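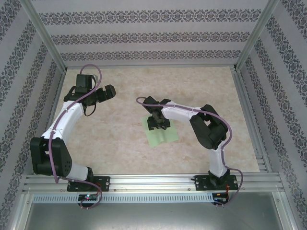

Textile Care Technician, Table and Bed Linen (Full Time)

Reading time: 5 minutes

Trimico operates a linen rental and laundering service for restaurants, small hotels and event halls. The Rundton plant processes flat goods only: napkins, tablecloths, runners, sheets and pillowcases. Garments and floor mats are handled at a separate site and are not part of this position.

We are hiring one Textile Care Technician for the finishing and inspection department at Rundton. The position reports to the department lead and is a permanent, hourly role. It replaces an existing position and carries the same classification.

Position summary

The technician receives laundered flat goods from the dryers, inspects them, grades them, and routes them to ironing, repair, re-wash or retirement. The technician also keeps the stain and damage log, which is used to bill customers for loss and to plan purchases for the next quarter. Most of the shift is spent at an inspection table. The remainder is spent at the flatwork ironer, in the repair room, or at the log terminal.

Duties

- Inspect both faces of each item under the table lights and assign a grade from the plant's four-grade scale.
- Identify stains by type (protein, tannin, oil, dye transfer, rust, unknown) and tag them for the correct re-wash formula.
- Check hems, corners and selvages for open stitching, fraying and mechanical tears.
- Feed the flatwork ironer with a partner. Leading edges must enter square to the roll.
- Fold by hand any item that the folder rejects, using the fold card for that customer.
- Measure shrinkage on sample pieces once per week and enter length and width in the log.
- Separate colored goods by dye lot where the customer's contract requires it.
- Clean lint screens and wipe down the table at each break and at the end of the shift.

Grading

Grade 1 goods are free of visible defects and go to full-service dining accounts. Grade 2 goods may have slight fading or one repaired area outside the center panel. Grade 3 goods go to banquet underlay and back-of-house use. Grade 4 goods are retired and cut for wipers. Applicants do not need to know the scale in advance. Training is done with a reference set of retired pieces, and new technicians grade alongside an experienced one until their results agree with the reference set on two consecutive checks.

Light-colored napkins account for a large share of incorrect grades. Pale greens and pinks hide grease marks when the cloth is creased, and the marks become visible only after ironing. The technician is expected to smooth the cloth fully before grading it, turn it once, and check again along the fold lines.

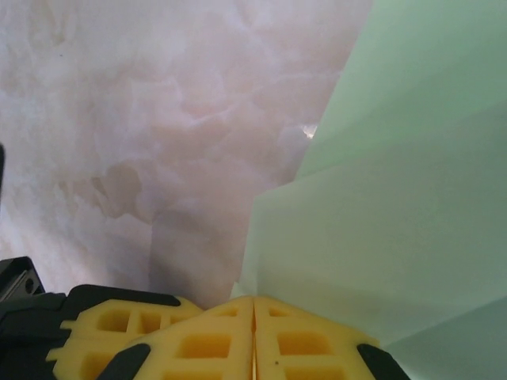
Items that cannot be graded with confidence go to the hold cart. They are reviewed by the department lead at the end of the shift. There is no penalty for using the hold cart, but entries must state a reason. "Unclear" is not accepted as a reason; "mark near hem, may be water ring" is.

Required

- One year of work in commercial laundry, dry cleaning, sewing, garment inspection or hotel housekeeping.
- Normal or corrected vision, including the ability to tell closely related shades apart. A short color test is part of the interview.
- Ability to stand for most of the shift and to lift 30 pounds from cart height to table height.
- Ability to read and write short log entries in English.
- Safety shoes from the first day. The plant pays for one pair per year after the trial period.

Preferred

- Experience with the Gandau series of flatwork ironers, or with any steam-heated ironer of similar width.
- Basic machine sewing, including straight hems and darning.
- Knowledge of fiber content and care labeling, in particular cotton and polyester blends.
- Experience with reactive-dyed cotton and its behavior in chlorine and peroxide formulas.

Applicants who have completed the Krajčí textile maintenance course, either level, may submit the certificate in place of six months of the required experience.

Schedule and pay

The shift runs Monday through Friday, with a 6:30 a.m. start. There is one 30-minute unpaid meal break and two paid rest breaks. Overtime is offered during the wedding season and before major holidays. It is voluntary except for inventory week, which falls in August this year. All technicians work inventory week, and leave is not approved for those days.

Pay is set by the plant scale and is stated in the offer letter. Benefits begin after the trial period and include medical and dental coverage, 11 paid holidays and paid sick time. The trial period is 52 working days.

Working conditions

The finishing area is warm in summer. Fans and cold water are provided at the ironer. Noise near the dryers requires hearing protection, which is supplied. Steam lines and the ironer rolls are burn and pinch hazards; the lockout procedure is taught before any new employee works on that side of the room. Loose sleeves, rings and necklaces are not permitted near the rolls. Scented products should be avoided, as several accounts specify fragrance-free linen.

How to apply

Send a resume or a completed plant application form to the personnel office. Forms are available at the front desk of the Rundton plant, weekdays during office hours. State any experience with flat goods separately from experience with garments. List the ironers and folders you have operated by maker if you remember them. Two work references are requested; these may be given at the interview.

Applications must be received by 7/19/18. Interviews are held at the plant and include the color test, a 4-piece grading exercise and a short walk through the finishing area. Wear closed shoes. Applicants who need an adjustment to the test or the walk-through should say so when the interview is scheduled.

All applicants receive a written reply. Applications not selected for this opening are kept on file for one year and are considered for the ironing and repair positions unless the applicant asks otherwise.

Contact | © 2018 Trimico | Back to top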